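Keeping and Serving Bottled Beer at Home

3/28/18

14 comments
Share 17

Most bottled beer goes wrong in the house, well after it has left the brewery. None of what follows needs special kit, and most of it can be done in an ordinary kitchen.

Keep it dark

Light spoils beer quickly, and clear or green glass gives very little protection. A bottle left on a sunny windowsill can taste skunky within the hour. Brown glass is better but still shouldn't sit out. A low cupboard away from the oven is fine, and so is the space under the stairs. If you only have open shelves, leave the bottles in their cardboard box with the flaps shut.

Stand bottles upright

Wine is laid down to keep the cork wet. Beer should stand. Any yeast settles at the bottom, where you can leave it behind when you pour, and less of the beer is in contact with the air under the cap. Corked bottles can stand too. I have kept corked Brekke winter ale upright for 2 years with no trouble.

Avoid the top of the fridge

It is warm up there and it shakes every time the motor starts. The fridge door is not much better for anything you mean to keep longer than a week or so, as the temperature goes up and down with every opening. Use the back of the bottom shelf.

Label what you put away

Write the month you bought it on a bit of masking tape and stick it to the shoulder of the bottle. Pale, hoppy beers should be drunk within 3 months. Strong stouts and barley wines can wait. I found a Tallari pale ale behind the flour last July, with no date on it, and it tasted of wet cardboard.

Clear some worktop before you pour

Have the glasses, the opener and a cloth out first. A bottle with yeast in it wants pouring in one go, so if you are sharing, line the glasses up and go from one to the next without tipping the bottle back. Stop when the cloudy part reaches the neck – unless it's a wheat beer, in which case swirl the last inch and pour that as well. 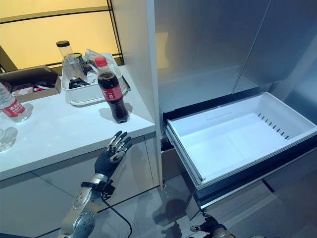 Wash glasses by hand

Dishwasher rinse aid leaves a film that kills the head. Use hot water and a very small amount of washing-up liquid, rinse twice and leave the glasses upside down on a rack. Don't dry them with a tea towel that has been near butter or bacon. If bubbles cling to the side of a full glass, it isn't clean. A spoonful of bicarbonate of soda on a damp sponge will sort it out.

Chill for long enough

A bottle at room temperature needs some 30 minutes in a bucket of ice and water, a bit less if you add a handful of salt. Take stouts out of the fridge a while before drinking, or you won't taste much. The Idmont oatmeal stout is dull when very cold and far better once it has warmed up a little.

Use up the flat stuff

Half a bottle left overnight will do for batter, bread or an onion gravy. Breretti amber is good in gravy. Go easy with anything very bitter, as boiling it down makes it harsher.

3 people found this useful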